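The Kastell Round

Muso had 11 minutes left and one bag to clear.
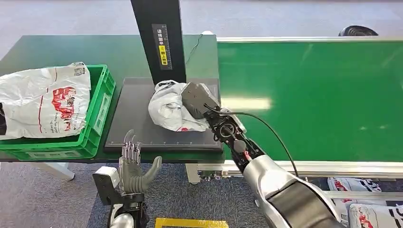
Parvaneh Tehrani read the force log again. The right gripper had closed at the correct height. The controller reported contact, then no object, then contact. Plastic film did that – it folded away from the fingers and the sensor took the fold for a miss.

"Raise the threshold," said Esfahani, who had written the grasp routine in September and disliked seeing it altered.

"It's at 600 now."

"Try 1,000."

"It'll crush whatever it picks up."

"It's a bag."

She typed the figure and held her finger over the key. The rules of the Kastell round allowed 2 restarts. The club had used one before lunch, on a cable fault that Biltitz still described as a software problem.

"Left hand stays parked?" Biltitz asked.

"Parked. It only gets in the way."

She pressed the key. The log scrolled, stopped, and scrolled again. Contact. Contact. Contact.

Esfahani leaned over her shoulder to check the decimal point.

"Now lift," she said, and sent the command.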